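We got to the Burkwood open day late (my fault, I insisted on coffee first) and the parking field was already a mess. Burkwood is the old hosiery mill up in Revness, and once every August they open up the knitting floor, the dye house and the finishing room to anyone who can handle the noise. I've worn tights my whole life and had no idea how they got made!

So, the knitting floor. It's LOUD. They hand you foam earplugs at the door and you need them. There are 147 machines in there, packed in tight, and each one spits out a leg tube in what felt like no time at all. Our guide shouted the whole way through and I caught maybe half of it, but I did get that the finest yarn they run is a 5 denier, and that if one needle goes bad the whole tube gets tossed.

The dye house was my favorite, even with the smell. Tan, more tan, then out of nowhere a rack of bright purple for a theater order. I wanted to touch everything and was told no, twice.
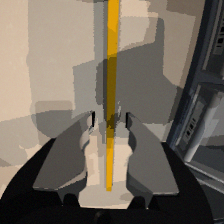 Jankauskaitė wrote to me afterward that I'd skipped the best part, the mending table, where they still fix the sample pairs by hand with a tiny hook, and that the line is much shorter after lunch. Noted for next time!

We finished up in the factory shop, which is called Denier, and I bought 3 pairs of seconds and some very thick gray socks. The socks are great. Bring cash, the card reader was down, and park by the church if the field is full.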